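Dimerance season two: worth the wait or dragged out?
TV and Celebrity Talk > Series

tarar_b
I finished the last three episodes last night and I'm split. Season one ended with Annelies Pfister's character walking out of the Lecomte house, and the new season takes four episodes to say where she went. Pfister is still the best thing in it. The rest of the cast gets maybe one good scene each.
Anyone else feel it should have been six episodes instead of ten?

pagefortyone
Six would have killed the brother's story. I liked the slow part. The dinner in episode three is the best writing the show has had.

tarar_b
The dinner was good. The two episodes after it were people driving.

Didenko_T
Agree on the driving. I also think they lost something when Ciarán Dolan left. He gave an interview in July where he said he asked to be written out because he wanted to do stage work. People on here kept saying he was fired, and he said plainly he wasn't.

mossgate
He said that, but actors always say that. The part was cut down before he left. Go back and look at how little he does in the last two episodes of season one.

Didenko_T
He had nine scenes in the finale. I don't call that cut down.

mossgate
Nine short ones.

areeba_bangash
Going back to the shoes thing from the other thread, I found a pair close to the ones Pfister wears in the train station episode. Mine are the low ones with the mustard stripe. The wardrobe person told a fan page the originals were from a thrift store, so an exact match is probably not going to happen.
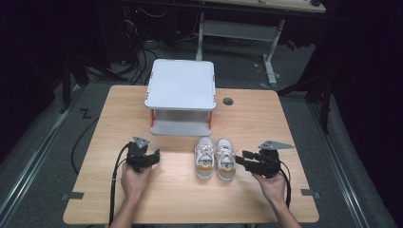
Re: Dimerance season two: worth the wait or dragged out?

pagefortyone
Those are close enough. I thought hers had a darker stripe, but that whole episode is lit blue.

tarar_b
Can we keep the clothes in the other thread? I wanted to talk about the ending.

areeba_bangash
Fine. The ending didn't work for me. She gets the letter, reads it, and we never hear what it says. I don't mind an open ending, but the letter was the plot for ten weeks.

Didenko_T
I think we do know what it says. The aunt quotes part of it in episode two, before anyone has seen it. "You were always going to sell the house." Same handwriting on the envelope in both scenes.

areeba_bangash
I missed that completely. I'll rewatch episode two.

mossgate
That's a reach. The aunt says that line to everybody.

drillby_fan
Does anyone know if there's a season three? Gilomis put up the poll about which shows people want back, and Dimerance had 1,162 votes when I looked. Drillby had almost 3,000, and that one is already canceled.

tarar_b
Polls don't decide anything. Pfister said at the premiere she has only signed for two seasons. She was asked twice and gave the same answer.

pagefortyone
She also said she'd come back if the scripts were ready. You left that part out.

tarar_b
True, she did. I still wouldn't count on it.

areeba_bangash
I rewatched episode two this morning. Didenko_T is right about the handwriting, or at least the capital Y is the same. The aunt is holding the envelope when she says the line, too. I've changed my mind about the ending a bit.

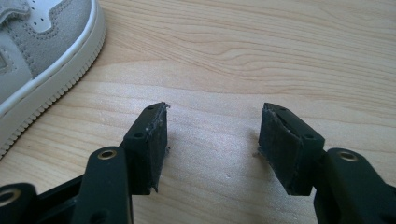

I still think they should have shown one line of the letter on screen. Most people watch an episode once and won't remember something from eight weeks earlier.

mossgate
One capital Y. OK.

Didenko_T
And the envelope in her hand.

drillby_fan
I'm going to watch it again before I vote in the poll. It closes at 2,000 votes for each show or something like that, the rules aren't clear.

pagefortyone
It can't be 2,000 if Drillby is past that already.

drillby_fan
Good point. Then I don't know when it closes.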